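Print this page
E-mail this article
Search the archive Enter keyword Go

Opinion: Stop buying one mitt for every job

By Soledad Echevarría

A quilted mitt is an insulator with a wear rate. Most households treat it as a permanent fixture, replace it when it looks bad, and never consider whether the padding still does anything. I think that is the wrong test.

Insulation in a quilted mitt comes from trapped air. Stitching holds the filling in place, but each stitch line is also a thin spot where the two faces of fabric are pulled together. A tight diamond pattern keeps its shape longer and conducts slightly more heat along the seams. A wide pattern insulates better when new and shifts sooner. Either is acceptable if the buyer knows which one is in the drawer.
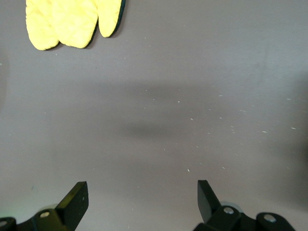

Yellow quilted mitt with dark trim, on a gray tabletop.

Color is a lesser question, though I favor bright ones. A mitt should be easy to find at 6 p.m. with a pan already coming out. Binding matters more. It closes the raw edge of the layers, and when it lifts, the filling starts to migrate. I check it before I check the palm.

Valeriano Soler, who read a draft of this column, objects that a folded towel does the same work. It does, for short lifts. Folding is variable, and a towel has no thumb, so the grip depends on pinching. For a full roasting pan I would not accept that.

My own practice is to keep one mitt for the oven and a flat pad for lids, and to retire the mitt after 60 washes or when the palm can be pinched flat between two fingers, whichever comes first. Ignacio Salcedo thinks 30 is the safer figure. He washes his on a hotter cycle than I do, and for that cycle he may be right.

Print this page
E-mail this article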